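Skotar: teaching two arms to stir a drink

Project report, robotics option, second year
Handed in 20/10/2018

I'll start with the bit everyone asks me, which is why a drink. When we had to pick our projects in September the list on the board was mostly sorting jobs. Sort the bolts, sort the coloured cubes, sort the bottle tops. I've got nothing against sorting, but I did a sorting project in my first year and I couldn't face another one. I wanted a job with several different movements in it, one after the other, where the second one depends on the first one going well. Stirring a drink is perfect for that! You've got to pick up a spoon, get it over the mug, lower it in, move it round without hitting the sides, lift it out and put it back where you found it. It takes me a couple of seconds in the morning when I'm half asleep. It took Skotar most of a term.

Skotar is the name of the whole setup, by the way, not just the arms. It's two arms on a white table, a camera up top at head height, a laptop, and a pile of code I wrote, rewrote and in places am still a bit scared of. My supervisor was Soledad Cordero, who let me have the corner bench in the Wovberg lab (thank you!) and who told me very early on to get the boring parts working first. I didn't listen straight away. More on that later.

How I split the job up

I broke the stirring into steps and gave each one its own little program, so I could test them separately. The left arm does the spoon and the right arm looks after the mug. My first plan had one arm doing everything, but the mug kept sliding about as soon as the spoon touched it. With the right gripper holding the handle, the mug stays put and the left arm can be a bit clumsier. And it is clumsy, believe me.

For moving the arms I tried two ways. The first was writing all the positions out by hand: go here, turn this much, close, go there. It works well as long as everything is exactly where you left it, and it falls to bits when the mug is a finger's width off. The second way was showing it. I steered the arms myself with a pair of controllers, recorded what I did, and trained a small model on the recordings. I'd wanted 1000 recordings because it sounded like a proper number, and I ended up with 876 that were good enough to keep. The rest had me dropping things, or sneezing, or forgetting to press record until I was halfway through.

Recording is much duller than I'd imagined. You do the same stir over and over and you start to get lazy, and then the model learns to be lazy too. I got into the habit of doing 40 at a time and then going for a walk. I also moved the mug a little between goes, so the model wouldn't learn one spot on the table off by heart. I wish I'd moved the spoon more as well, and I'll come to that.

The spoon problem

A spoon lying flat on a table is horrible to pick up with two straight fingers. The handle is thin and the fingers need to get underneath it, and there isn't any underneath. My first attempts just pushed it round the table like a very slow game of ice hockey. I tried a folded cloth under it (the fingers grabbed the cloth), then a lump of putty (the spoon stuck to the putty), and I spent a whole afternoon designing a fancy printed stand that I never printed.

Soledad came past while I was drawing the stand and asked whether there was any scrap wood in the box by the door. There was. Problem solved in the time it takes to walk to the door and back, and I felt a bit silly about the drawing.

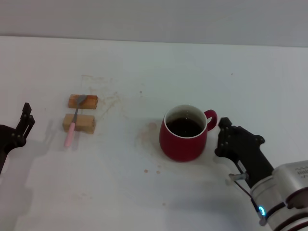 My rule for starting a run was that the spoon had to be up off the table and both grippers had to be out of the way, open side ready, with the mug between the arms. The two wooden blocks do the lifting: the spoon lies across them with its bowl on the far one, and the pink handle comes down past the near one on to the table. The red mug has its handle turned to the right, towards the right gripper, and I used that handle direction for every single recording. I went for a nearly full mug for the proper tests too, as an empty one lets you get away with far too much. You can see from the brown marks on the table what a full one is like to live with. I did wipe up, just not always very well.

What went right

Holding the mug was the best part. The handle is big and round, the red shows up nicely against the white table, and once I'd slowed the right arm down it hardly ever missed. I was really proud of that step and I showed it to anyone who walked past, including two people who'd only come in to borrow a screwdriver.

The stirring itself was better than I'd hoped as well. I thought it would clatter round the inside, and at first it did, but the recordings helped loads there. When I was steering by hand I naturally kept to small circles in the middle, and the model copied me.

What went wrong

Picking up the spoon was still the weak step, even with the blocks. If the handle pointed a bit further round than usual, the left gripper closed on thin air and then carried on with the whole routine anyway, very seriously, stirring with nothing. I laughed the first few times. The trouble was that I'd set the spoon down at nearly the same angle in almost all my recordings, so the model had never had to think about it. That's my own fault and it's the first thing I'd change.

The other problem was putting the spoon back. Going back to the blocks means finding a small target with a dripping spoon, and a lot of my attempts ended up with the spoon beside the blocks. In the end I split this off and called the run a success if the spoon was out of the mug and down on the table anywhere. Soledad said that was fine as long as I wrote it in the report, so I'm writing it in the report.

And the boring parts! I lost more than a week because I hadn't written anything to save my settings, and every time I restarted the laptop the arms came back with slightly different zero positions. If I'd sorted that out at the start, like I was told, I'd have had time for the spoon angles.

If I carried on

I'd like to hand it a different mug and see what happens. My guess is that it would do badly with anything that wasn't red, as I never trained it on another colour. I'd also add a check after the spoon is picked up, so it can tell whether it's holding anything before it goes off to stir. Soledad has some ideas about using how far the fingers close, and I've left notes on that in the project folder with the code, plus the drawing of the stand in case anyone fancies printing it.

The blocks are back in the scrap box. Please don't saw them up, they're a good height.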